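Folding Clothes on Soft Surfaces: read me first

Hi, and thanks for downloading! I'm Elsa Tveit, and this is my little collection of pictures of clothes being folded, stacked and put away on beds. I started it in August with my own closet and then kept going through my sister's (she has far more knitwear than I do, and better taste).

What's in it

There are 2,779 pictures in 151 folders. One folder is one session, so usually one pile of laundry on one bed. Most of it is sweaters, T-shirts and pillowcases. Socks are in there too, but I gave up on pairing them pretty early, so don't expect much.

How the folders are named

Garment first, then bedding color, then a running number. So sweater-pink-2 is the second sweater session on pink bedding. I wish I'd put the fold style in the name as well, but by the time I thought of it I had about 21 folders done and didn't want to start over!

The labels

Each folder has a plain text file called notes. I wrote down the garment, the color, the kind of knit or weave if I could tell, and whether it's folded, half folded or just lying there. "Tan" and "beige" are both used and they mean the same thing, sorry. Cable knits get their own tag, cable, and I love them because the twists make it so easy to see which way the sweater is turned. Bedding with words on it is tagged print, even when the clothes cover part of the lettering.

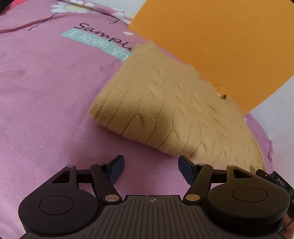
Tan cable-knit sweater, folded, on pink printed fabric. Tags: sweater, cable, folded, print.

Known problems

Dark jeans on dark blankets are hard to make out, and I'd skip those if you need clean edges. A few of the early notes files say "jumper" where the later ones say "sweater".

Using it

Go ahead and use it for whatever you like, just keep this file with the folders. If you spot a wrong tag, send me the folder name and I'll fix it in the next version.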